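# grudine-burger

Demonstrations for a pick-and-place assembly task with toy food. The operator drives the arm by teleoperation and builds one burger on the tray per episode. Collected at Skilteo, first release February 2024.

## Contents

- 500 episodes, one burger each
- 200 of these have a language label for every step; the rest have one label for the whole episode
- 51 episodes are held out for evaluation, listed in `splits/eval.txt`
- Fixed camera video, joint positions, gripper state

Episodes are stored in Zutley format. Use the loader in `tools/` and not the older one from the Cho repo, which drops the last step.

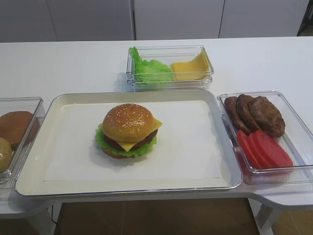 Each step label names one ingredient and where it goes, such as "put the lettuce on the bottom bun". Stacking order varies between episodes and is recorded in `meta.json`, top to bottom. A burger with the cheese directly under the top bun, then patty, lettuce and bottom bun, is written `top,cheese,patty,lettuce,bottom`. Tomato left in its container is simply absent from the string. Cheese corners sticking out past the bun are fine and do not count as a failure.

## Known issues

- 12 episodes have a gripper signal that lags the video. They are flagged `lag: true`.
- Clear containers give poor depth readings, so depth is not included.
- Patties overlap in their container. Labels say "a patty" and never specify which one.
- Episodes recorded before October use the old tray position.

## Contact

Soo-ah Yeom for the data and labels, Cornel Anghel for the loader. Please open an issue before sending a pull request that changes `meta.json`.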